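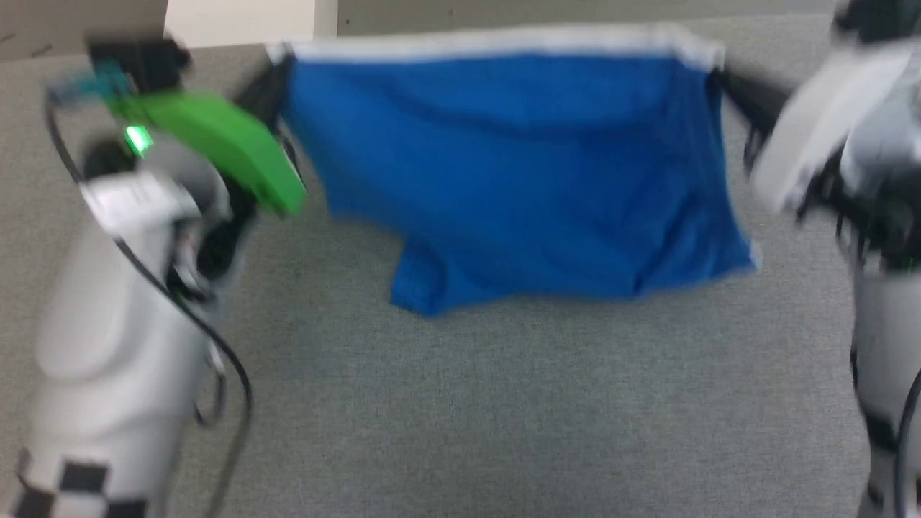
The blue cloth with the white top hem, stretched between its upper corners over the gray carpet.

2024-05-27
By the Household Pages editor

I have been meaning to go to the Plindus open day for years. Every time the notice came around I had something else on, or I read it a week late and felt sorry for myself, and then last January I finally put my name down early and wrote it on the kitchen calendar in red. Plindus, for anyone who hasn't come across the name, is a small linen house that cuts, hems, washes and folds plain household cloths. Tea towels, table covers, bath sheets, the long narrow things that go on the rail of the oven. The drive was roughly 280 miles there and back, which my family considered a great deal of gas for a look at some towels.

The building is easy to miss. It sits behind the Ruvon tile showroom, and the only sign is on the side door, so I went past it once, turned around in the tile people's parking lot, and came in with a couple from two towns over who had done the same thing. We were given a paper badge and a cup of coffee, and a cloth swatch on a loop of string that turned out to be our group color. Mine was a pale green. I still have it in my coat pocket.

The first stop was the cutting room, and I'll admit I had expected noise. It is a quiet place, mostly the sound of fabric sliding over a long table. The cloth arrives on rolls from a mill called Nkosi, and the rolls are left to lie unwrapped overnight before anybody cuts into them, so the fabric can relax. I love that. Cloth that has been wound tight on a tube wants to creep back to the size it was, and if you cut it while it is still creeping you get a square that isn't square by morning. I have made curtains that were perfectly even on the day I hung them and had one leg longer than the other by the weekend, and now I finally know why.

They let us feel the difference between the weights. The lightest one was almost like a handkerchief, and the heaviest had the kind of body that makes you want to wrap up in it right there in front of strangers. The woman next to me asked which one dries dishes best and we were told, kindly, that it is always the one that has been washed the most. New cloths carry a finish that keeps them crisp on the shelf and pushes water around the plate instead of soaking it up. Wash them a few times before you judge them. I have given away perfectly good towels over this!

Hemming was the part I had driven all that way for. There is a whole shelf of hem samples on rings, like paint chips, and you are allowed to flip through them for as long as you like. Narrow rolled hems, wide folded ones, hems in a contrasting color. The contrasting ones are my favorite and always have been. A white band along the top of a colored cloth looks fresh in a kitchen, and it has a practical side I had never considered: it tells your hands where to start. You pull a bundle out of the dryer, you see the band, you take hold of each end of it and the rest of the cloth falls where it should. Or nearly where it should.

That brings me to the blue one in the photo at the top, which I liked the moment I laid eyes on it. A strong royal blue, with the white running straight across the top. The band was pulled fairly taut and looked as crisp as a bedsheet in a hotel, and everything underneath it was doing as it pleased. One lower corner sagged well below the rest and the fabric had folded back on itself near the middle, while the other side hung a good deal more evenly, with what looked like a faint lighter fringe along the bottom. Anyone who has folded laundry will know that corner. You have the top under control, you feel very capable, and there is always one piece of the bottom that has gone off on its own business.

I got to talking with the couple from the parking lot about this, and we found we had three different ways of dealing with it between us. He gives the cloth one hard snap, like shaking out a rug. She lays it on the bed and smooths it with her forearm. I have always let it hang a second and then run two fingers down the edge from the top corner to find the bottom one, which is how my grandmother did it, standing on the back step with pins in her mouth. The Plindus way, as demonstrated on a big cream table cover, is to hold the hem level and high, lower it until the bottom edge just touches the table, and draw the cloth toward you. The table pulls the creases out as it comes. I have tried it at home every day since and it does work, though I'd say you need a longer table than mine for anything bigger than a bath towel.

The folding room itself was smaller than I had pictured. We each had a stack to practice on, and I was slow. The house fold goes in thirds the long way and then in half, and in half again, with the hem on the inside so it doesn't get dusty on the shelf. I kept ending up with the hem on the outside. After a while I decided I prefer mine that way, with the white band showing, and nobody scolded me for it. My stack leaned. The one beside mine, belonging to a very serious boy of nine or ten, could have gone in a shop window.

A few things I wrote on the back of my badge, in case they are of use to anyone:

Fold cloths when they are completely dry but haven't sat in the basket. The creases that set in a basket overnight are harder to get out than the ones from the dryer.

Wash a deep blue by itself the first couple of times, even if the label is cheerful about it. A white hem will pick up color before anything else does.

Fabric softener is no friend to a dish towel. They were very firm on that point, and so was the lady behind me, who said "I told him so" loudly enough that the whole group heard it.

If a cloth always folds crooked, measure it. It may have been cut crooked, and you can stop blaming yourself.

After folding came the store room, which smelled like clean cotton and cardboard, and I could have stayed there until closing. Shelves up to the ceiling, sorted by color, so that you walk past all the creams and grays before you get to the reds and then, down at the far end, the blues. On the wall there was a card with the tally for the previous shift, 583 pieces folded, written in thick marker with a little star next to it. We all agreed that we wouldn't manage that in a year. Well, I did the arithmetic on the drive home, and with my household I think I might.

Lunch was sandwiches and a very good lemon cake, served on the firm's own table covers, and I noticed everyone eating with great care. The shop is open to visitors afterward. I had promised myself one thing and came out with seven, counting the pot holder. The seconds bin is where to look first: cloths with a slightly wandering stitch or a shade that didn't match the batch, at a price that makes it easy to forgive them. I found two blue ones with white hems in there, close enough to the color I had admired that I was happy, and they are hanging on my oven rail as I write this. One of them has a crooked corner. I know exactly which hand will end up with it every time.

Some practical notes if you are thinking of going. Wear flat shoes, as you are on your feet for most of the visit. The side door has one step up and there is a ramp around the back that you have to ask for. The coffee is free and the shop takes cards. Bring a sweater, too — the cutting room is kept cool and you stand in it longer than you'd think. If you have children who like being given a job, bring them, and if you have children who like running between shelves of neatly stacked linen, perhaps wait a year.

I should say as well that the groups move at a gentle pace and that questions are welcome everywhere. I asked far too many. I asked about thread, and about mildew, and about whether you can save a tablecloth with a candle wax stain (yes, usually, with brown paper and a warm iron), and I was given a proper answer each time. There was a leaflet on the way out with washing temperatures and a drawing of the house fold, and I've stuck mine inside the linen closet door, where it has already been corrected in pencil by another member of this household.

The next open day hadn't been set when I left, but there is a list by the door where you can leave your address. I put mine down, and my sister's as well. She hasn't been told yet.

Last updated: same day, to add the note on the ramp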